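Forum index > Manipulation > Teaching by demonstration
Thread: Hand-held grippers vs. teleop for two-handed tasks
11 replies

karamanlidis_k
Starting a new thread so we stop filling up the calibration one. We have to pick a method for the hanger task and I'd like opinions from people who have done both.

The task is to pick up a plastic hanger from the table with one gripper, pass it to the other, and hang it on a rail. The final policy runs on two arms. The choice is between demonstrating with hand-held grippers (no robot in the loop) and driving the arms remotely from the Helon leader set. Budget allows 1000 good demonstrations, whichever way we go.

I tried the hand-held route first. The hanger goes flat on white paper, fingers open, approach from above.
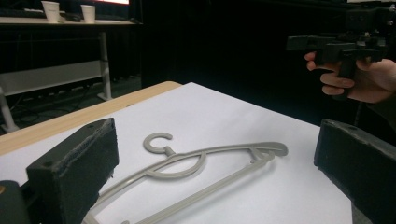
Gray hanger on the paper, second gripper held up at the far end of the table.

The thin bars are the problem. When I bring the fingers down I can feel the table through the handle, so I stop in time. The arm won't feel anything. I'm worried the policy learns a descent that depends on my wrist.

hukex_owner
Hand-held, no question. I've done 4000 episodes this way across different tasks and I'd never go back to a leader arm for anything with a handover. You do it at normal speed and both hands behave like hands.

Aurora Magalhães
I disagree with "no question." Speed is the trouble. People demonstrate faster than the arms can follow and then half the recordings can't be replayed. We threw out a whole October of data for that. With teleop you can't record a motion the arm can't make.

hukex_owner
You can filter for that. Check joint velocity after recording and drop the bad ones. Takes a script.

Aurora Magalhães
You can, and we did, and that's how we lost the month. Filtering after the fact is an expensive way to find out the demonstrator was in a hurry. Also it doesn't catch elbows. Two arms on fixed bases collide in places where two people's arms would simply go around each other.

mondonari
For the thin bar: grab it by the loop under the hook. More plastic there and you can come in at a slant without scraping the table. Same advice for either method.

karamanlidis_k
Tried the loop. The grasp is better but then the hook points the wrong way for the rail and the second hand has to turn it. Might still be worth it.

On the collisions, good point. I hadn't checked the base spacing against the handover position. Will do that before recording more.

Second question. How do you all start an episode? I've been starting with the fingers open over bare paper, holding still for 2 seconds, then closing once fully and opening again so there's a clear marker for cutting the recording.
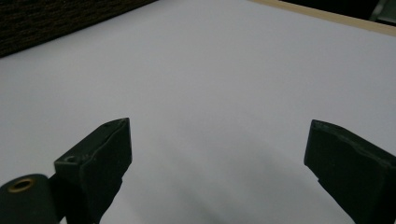

Dalal Tannous
Keep the hold, drop the close and open. If your cut is off by even a little, the policy sees a full close at the start and will copy it. Ours did. It would snap at the air before every pick. Use a sound or a button press for the marker.

hukex_owner
Never had that happen, but I trim by hand.

Dalal Tannous
You trim 4000 by hand?

hukex_owner
Most of them. Evenings.

karamanlidis_k
OK, dropping the close. Plan for now is a small batch with the hand-held grippers at a slow pace, replay all of it on the arms with nothing on the table, and see how many get through without a fault. If it's bad I'll book time on the Helon set and do the handover part by remote control. Has anyone mixed the two in one training set?

mondonari
Once. It worked for the pick and not for the handover. The teleop demos pause a lot before the second hand closes and the hand-held ones don't, so the policy hesitated at random. If you mix, keep it to one method per stage of the task. I can post the settings when I'm back at my desk.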